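Minura Kitchenette Notes
README for the kitchenette and workbench picture set

Hi, and thanks for downloading this! I put the set together while I was getting our shared kitchenette at Itcombe into some kind of order, and it grew a bit (well, a lot) beyond the handful of snapshots I had planned. It covers the little counter where everybody rinses their mugs, plus the wooden table where we do small fix-it jobs. There are 145 pictures of the kitchenette and 77 of the tabletop, and each one has a short note that I typed up myself, so please forgive the typos.

What's in the folders

counter/ has the sink, the wall above it, the cabinets and whatever was sitting out at the time.
table/ has housings, covers, screws and other small parts on the wooden table.
notes/ has one text file per picture, with the same name as the picture it goes with.
wordlist.txt has the names I settled on for things. Look at this one first if a note seems odd to you.

I kept the two picture folders apart because they're such different kinds of looking. At the counter you want to know where things live. At the table you want to find one tiny screw on a dark piece of plastic, and some of the table pictures have outlines and rings drawn on them to help with exactly that. The outline follows the edge of the part, and a ring goes around a screw. 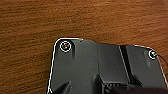
Dark gray housing on the wooden table, outlined in white, with rings around the two screws near its upper corners.

A few things about the table notes. I say "housing" for any plastic shell, whatever it belongs to, and I say "boss" for the round raised or recessed bit that a screw sits in. My first version said "screw hole" for everything, which got silly fast when there was a screw in it! If a screw has no ring, that doesn't mean anything about the screw. I didn't mark up every picture, and I went through them over several evenings with varying amounts of patience.

Corners are named the way you see them in the picture, so "upper left" is upper left on your screen and has nothing to do with which way up the part goes when it's in use. I tried doing it the other way for a while and kept confusing myself.

I also left the wood grain alone. You'll see plenty of wavy lines in the tabletop, and if you're running any kind of edge finder over these you may want to blur things a little first. The white outlines are easy to pick up, but they're drawn on, so don't treat them as part of the object.

The counter notes are looser and more fun to read, I think. I started with the things that stay put: sink, paper towel dispenser, soap dispenser, upper cabinets. After that I wrote down the stuff that wanders. Sponges, mugs and bottles all go under "loose items" unless I could tell for sure what they were. Labels I couldn't read are written as "label, unreadable" and I'd much rather leave them like that than guess.

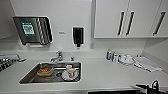
Photo: Arkholm kitchenette set, counter folder

White on white gave me the most trouble. The wall is white, the counter is white, the cabinets are white, and the little backsplash lip between the wall and the counter is (of course) white too. I ended up calling the lip part of the counter in every note. You could argue for the wall. If you do, it's a quick search and replace, and the word to look for is "lip".

The dispensers each get their own line, with "towel" or "soap" in front, so you can sort on them. When a bit of paper towel is sticking out I write "towel end showing". I had hoped to use that to work out when we needed a refill, but a towel end tells you nothing at all about how much is left on the roll, so that plan went in the trash.

Known problems

3 notes in the counter folder are empty. I know which ones and I'll get to them.
Some table notes still say "cover" where the word list says "housing". Read them as the same thing.
Cabinet doors are counted from left to right, but only the ones you can see, so door 2 in one picture can be door 1 in the next.

Using it

Copy it, cut it up, rewrite my notes, whatever helps. If you mention it somewhere, "Minura Kitchenette Notes" is plenty. The word list borrows a few terms from the Dehghan parts list we keep by the table, so leave that line in at the top of the file, please.

I'm hoping to get the whole thing up to 200 counter pictures by October, mostly the insides of the cabinets, once I've dealt with the mug situation.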